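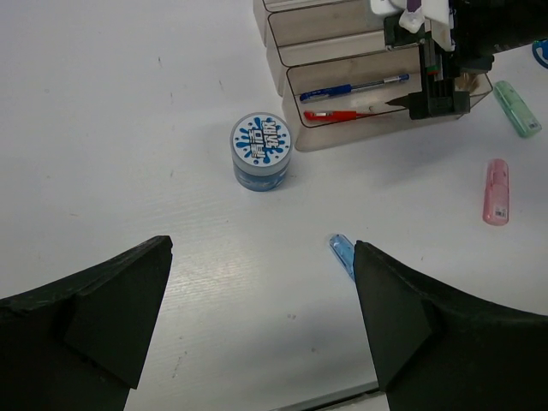

A spot of blue on white: the Kidwood letter swap is open for another winter.

2025-11-25

Get your writing hand warmed up! The Kidwood letter swap has broken its own record before the first envelope has even been sealed. By the time sign-up closed last night, 1622 people had put their names down, up from 1463 last winter, and they come from both sides of the river for the first time.

The idea is as simple as ever. You are given the name of a stranger in Kidwood, Bametby or one of the villages between, and you write them a proper letter by hand. They write back. Some pairs stop there and some are still going years later -- one couple of correspondents in Bametby have kept it up since the very first swap and have yet to meet, although they live two streets apart.

Names go out in the first week of December, and first letters should be in the post within a fortnight. Miyuki Okabe has done the matching again this year, all of it on paper slips at her kitchen table, and she says the trickiest part was the late rush from Bametby. 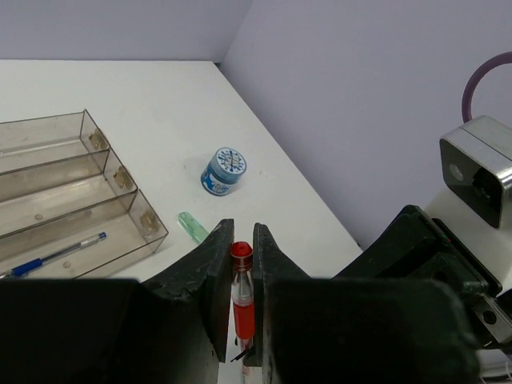
Marking up each other's letters is the new thing this winter, and it sounds brilliant fun. Anyone learning English or brushing up their spelling can tick a box on the form, and their partner will send the letter back with gentle corrections along with a reply. Red ink is the custom for that, and a red pen with a clear barrel, like the one with the glossy red cap here, lets you see how much ink is in there before you start on page four of somebody's holiday story. Pencil is fine too, if red brings back bad memories of school.

There is also a writing evening at the Anghel reading room, with 24 places and tea laid on. Bring whatever paper you like. The Tonda café has offered its back tables for the overflow, and from the way sign-up has gone they will be needed.
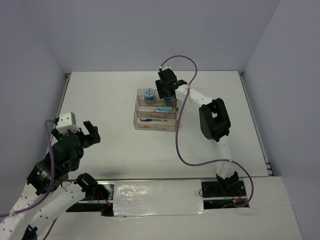 Ilango Raju writes that he nearly dropped out last winter after his first letter went unanswered for a month, and then got nine pages in one go, "mostly on the subject of leeks". He has signed up again and would like to see the swap run in summer as well.

Late names can go on the reserve list at the reading room desk. It costs 2 stamps to join, one for you and one for your partner.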